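Berkura short course: Hands, jaws and fingertips
Notes for session 5, comparing grippers on soft things
Written up by Muthoni Ogola

Before we start, a bit of housekeeping. The Friday group swaps with the morning group this time, so if you normally come in after lunch, come at 9.30. Tyson Robichaud has the sign-up sheet. Please put your name down in pairs, as each pair gets both arms to itself for a turn and I don't want three people leaning over one table.

Right, grippers!

Last session we did blocks and bottle caps, and I think most of you came away feeling that gripping is easy. It is, with blocks. A block has the decency to stay the same shape while you go and get it. Cloth doesn't. Push it and it moves out of the way, pinch it and the bit you pinched comes up while the rest stays exactly where it was (or slides off after it, or turns over, depending on its mood). So this session is all cloth, and I'd like you to think about the jaws first and the software a long way second.
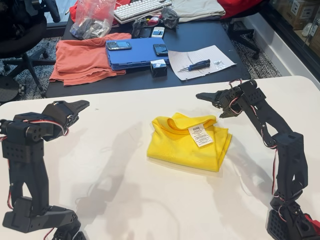

What I want you to compare is how the same jaw copes with different places on the fabric. Start with a plain edge, single layer. Then try a fold, where you've got two layers or more. Then try the middle, with no edge to help you at all. Write down what happened each time, even when it's boring. "Slid off" is a perfectly good result, and so is "picked up the whole lot by accident".

A few things I've picked up from doing this far too often:

Come in low. If the tips arrive from above with the jaws wide open they tend to land on the cloth and squash it flat. You want the lower finger almost skimming the table. It feels wrong the first time, you'll be sure you're going to scrape the surface, and you might, a little. Go slowly and keep a hand near the stop switch.

Pointed tips are lovely for getting under a fold and fairly hopeless at holding on to it. Flat, padded tips are the other way about. Lanying Jin spent most of May sticking different pads on hers and in the end liked plain rubber strip best, cut narrower than the jaw. I still prefer a bare tip for the first pinch. We've argued about it, and you're welcome to take sides.

Don't crank up the closing force to make up for a bad approach. These are hobby servos. If one sits there straining against a thick wad of fabric it gets hot, then it gets sulky, and then Amos Whitlock has to come and swap it and he will tell you about it. Our setting goes from 0 to 200 and I'd begin at 59. Go up in small steps. On the old Dredport jaws people were happily running at 109 for thin cotton, but those had a longer finger and a different horn, so please don't copy the number across.

Watch your wires. When the wrist bends right over, a loop of servo cable can catch on the link below, and you'll think the gripper is misbehaving when it's only been tugged by its own lead. Have a look with the power off, moving the arm gently by hand through the whole reach.

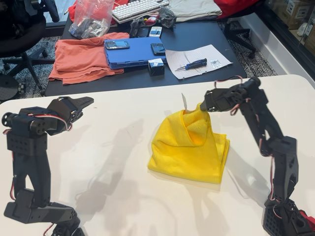

Now, two arms. You don't need both for a pick, but you very much want both for a fold, and this is where it gets fun. My advice is to let one arm do nothing at all for the first few tries. Park it open, out of the way, and get the other one reliable. Only then bring the second arm in. If you start with both moving you'll never work out which of them spoiled the grip.

Tymofii Moroz has a nice trick for the handover, where the holding arm lifts just enough to make a peak in the cloth and the free arm goes for the slope underneath it. The slope gives you something with a direction to it, so the jaw can come in square. I've had decent luck with it and I'd like every pair to have at least one go.
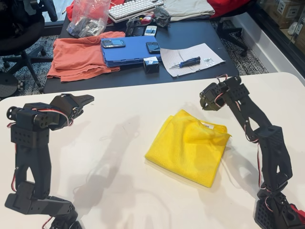
Fig. 3. The two-arm setup with the yellow cloth, both arms clear of it.

For your write-up, a page is plenty. Tell me which spot on the cloth you aimed for, the closing value, how the jaw was angled when it arrived, and whether it held while you lifted. Do each spot 5 times. Sketches are very welcome, and they don't have to be good (mine look like crabs).

If you want to read ahead, the Chmielewska notes on finger shapes are in the shared folder, and the section on wedge tips is the useful part. The Rivport handout is shorter but it assumes a suction cup, so skip it unless you're curious.

Next session we move on to camera placement, so bring your grip results with you. We'll be using them to decide where the cameras ought to look.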